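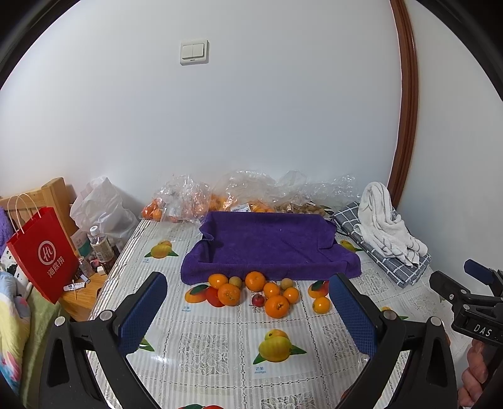 Table by the door, with the purple towel, the loose mandarins and the bags against the wall.

Minutes of the Wihongi House kitchen and stores meeting

Held: Wednesday, 6.30 pm, ground floor
In the chair: Kwan-ho Yu
Apologies: received from the second-floor residents

1. Minutes of the previous meeting
Agreed as a correct record, with one change. Under item 4, "shelf" should read "lower shelf".

2. Matters arising
2.1 Fridge seal. The replacement seal from Prolden has been fitted. The door closes without being pushed. Closed.
2.2 Drain cover. Still on order. Carried forward.
2.3 Tea towels. The new set has been marked with the house initials. The old set is to be used for floors only.

3. Fruit table
3.1 The meeting looked at how fruit is kept on the table by the door. At present there are two kinds of storage on it: fruit in clear plastic bags along the wall, and loose fruit in front of the purple towel.
3.2 Loose fruit. Mandarins are lying directly on the tablecloth together with a few smaller fruits, one of them a small red crabapple. Residents had asked whether the loose fruit is for general use. Agreed that it is. Anything kept back for one person must be bagged and named.
3.3 Towel. The folded towel forms a raised surface behind the fruit. Agreed to use this surface for the mandarins and to leave the cloth in front of it clear for sorting. The towel is to be washed weekly with the kitchen load and put back folded, with no loose corners hanging over the fruit.
3.4 Small fruit. To go in a shallow dish, as they roll. Kwan-ho Yu has a suitable dish and will bring it down.
3.5 Bags. The bags are to stay against the wall. Bags holding oranges are to be opened one at a time and the first finished before the next is started. The right-hand bag, which has lighter brown contents, is to be checked and labelled. If it holds nuts it moves to the dry cupboard, on account of the allergy notice issued in November.
3.6 Labels. The middle bag has a white label with a barcode. Shop labels do not show when a bag was opened. A strip of masking tape with the opening day is to be added to each bag. Tape and pen are in the drawer under the kettle.
3.7 Checking. Soft or marked fruit is to be taken out every second day and put in the food waste caddy. The person on the kitchen rota does this before wiping down.

4. Tablecloth
4.1 The white plastic cloth with the printed mangoes was discussed. One resident asked for a plain cloth, on the grounds that printed fruit makes it harder to see at a glance what has been left out. Others preferred to keep it. It wipes clean and the children use the lettering under the mango to practise reading.
4.2 Agreed to keep the cloth. It is to be wiped with warm water and washing-up liquid. Bleach spray is not to be used, as it took the colour out of the last one.
4.3 A spare cloth from Gutine was priced at 799. Not approved at this time.

5. Wall and door
5.1 The double light switch above the table is to be wiped with a dry cloth only. Bags must not be stacked high enough to touch it.
5.2 The brown wooden door frame beside the table is to be kept free of hooks and tape. A request to hang a carrier bag holder there was refused. The holder may go on the inside of the cupboard door.

6. Budget
6.1 The kitchen fund stands at 3000. No change to the monthly payment.
6.2 The Florar order for cleaning goods was approved as listed, less the scented floor liquid.

7. Actions
Bring down dish for small fruit: Kwan-ho Yu
Check and label right-hand bag: rota person, tonight
Tape and date all bags: rota person, tonight
Add fruit check to rota sheet: chair
Chase drain cover: chair

8. Any other business
The dry cupboard key is to be returned to its hook after use. Bin day has not changed.

The meeting closed at 7.20 pm. Next meeting on the 18th, same time, same room.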